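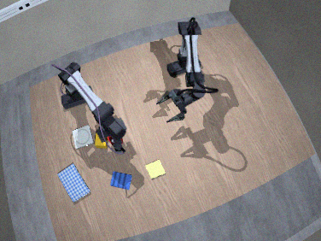 Last updated: 2020-09-12

Speaker notes, "Getting Good Examples Out of a Simulator"

Start slow, let people find seats. Ask who has ever taught a kid to tie a shoe. Wait for hands. Then: okay, how many of you did it by writing down the steps? Right. You sat on the floor and did it over and over until they got it, and that's pretty much my job, except my kid has two arms and no shoes.

So, quick background. I work on Draloren, the part of the project where we collect examples for the learning system to copy. Everything I'm talking about today happens in simulation. Two arms, one table, a handful of small things to pick up and move. (Say "handful" and move on, someone always wants the full object list, it's in the handout.)

The number everybody asks for is 338. That's how many examples we kept from the July round. We had planned on 100! I was so sure 100 would do it, I even booked my time off around it. Then we trained on the first 100 and the arm was great at one thing, which was doing exactly what I do when I'm in a hurry. It came in fast, it came in from the same side, and if you turned a block a little bit it had no idea what to do with itself.

Pause here, people usually laugh. Drink some water.

Next part is about picking things up, and I want to go slow on it. When you're the one driving, you look from wherever is comfortable and you forget that the learner only gets the views you recorded. From high up, the wrist can cover most of the thing you're going for. From low down by the table edge you see the fingers and the gap under them much better, but flat stuff turns into a thin little sliver. We record both now. I fought that for weeks because of the disk space and I was wrong.

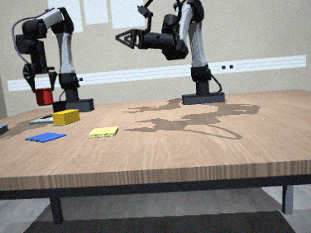

The other thing I got wrong was the second arm. If a task only needs the left one, what should the right one do? I used to park it in the same pose every single time, nice and tidy. Bad idea! The learner started treating that pose as part of the task. Now we start it somewhere different each run, and yes, its shadow lands all over the table, and good, let it. Shadows move in real rooms too.

Ask the room: what would you do with a fumbled grab? Take two or three answers, don't argue.

My answer: keep it if you recover, toss it if you quit. We threw out 14 runs where the driver just gave up halfway (most of those were me, after lunch). A run where you miss, back off and try again is worth keeping, so long as you label it. We use 4 labels and I wouldn't go higher. We tried a longer list in Fenadik and no two people filled it in the same way.

If I'm short on time, skip the Fenadik story and go right to the habits slide. Shuffle the layout before you get bored with it. Swap drivers often. Watch your own replays at normal speed, even though it's painful, you'll spot your little tics right away. Mine is a wiggle before I close the fingers, and guess what the arm does now. It wiggles.

Questions. Somebody will ask if this carries over to real hardware. Say we're still working on that and I'll have more to show once the Nukex tests are done. Don't promise a date this time.

Related items
Fenadik: what we learned from our first labels
Draloren handout, object list and table layouts
Nukex test plan, draft
Notes from the Simões workshop on shared driving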